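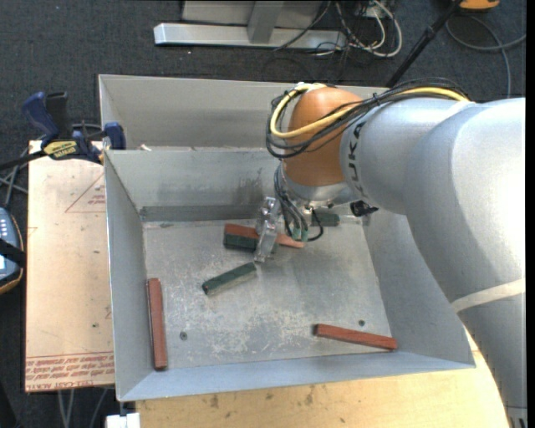 Figure 3. Sheet-metal bin with scuffed floor.

4 min read

3.2 What people call "worn"

We asked 212 tenants of the Mirport estate to sort household objects into "worn" and "ruined." They obliged, at length. Of the 3,813 labels we collected, 3,736 were usable; the rest were mostly remarks on the rent. Scratches on metal (Fig. 3) were forgiven almost at once, while the same marks on a dining table brought talk of insurance. Takeda's term for this, "licensed damage," is kinder than ours was. Tenants over 50 forgave more — except in the matter of doors, where they forgave nothing. We return to doors in Section 5, with some reluctance.

Contact: A-yeong Yeon | © Erkero Papers | Back to top

Related items
Pace, A. Stains and Their Owners
Stevens, C. The Good Chair Problem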